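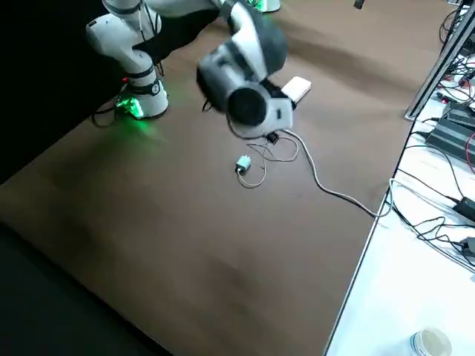 02/03/2024, Sernham, back bench

Sourdough hydration trial, batch 4. Yes, we are still doing this.

Went back to the Dedico flour after last week's bag from the Zonasstead mill gave us something with the crumb of a bath mat. Same starter (Mai, fed at 7 a.m., smelled of apples and nail polish remover, so business as usual). Final weight of dough 1,776 g, which I wrote on my hand and then washed off, so thanks to Quang for reading it off the scale a second time.

Bulk rise at 78 F. The proofing box claims 78. The probe thermometer claims 75. Tiziana's position is that we should average them. Mine is that we should buy a proofing box that isn't a picnic cooler with opinions. Went with the probe and gave it an extra half hour.

Shaping: sticky. Hiếu V. used rice flour on the baskets, I used plain, and mine came out wearing most of the linen. Noted. Also noted in batches 2 and 3, same handwriting.

Baked at 475 F, lid off after 20 min. Loaf A (Hiếu V.) sprang nicely and has an ear. Loaf B (me) spread sideways and has what I'd call a lip. Internal temp on both 207 F, so the lip is a shaping problem and I can't blame the oven, though I tried.

Crumb, after two hours' cooling: A open, slightly gummy near the bottom crust. B tight along one edge with a single cave big enough to lose a pat of butter in. Napaporn ate three slices of B and said it was "fine with soup." There was no soup.

Changes for batch 5:
Drop water by 15 g, leave everything else alone. I mean it this time.
Rice flour on all baskets.
Cool overnight before cutting. Good luck to whoever has to guard them.
Mark the starter jar with tape at feeding. The current line is in dry-erase and moves when you pick it up.

Still owed: Quang's notes on the rye, and my bread knife, last seen near the cheese.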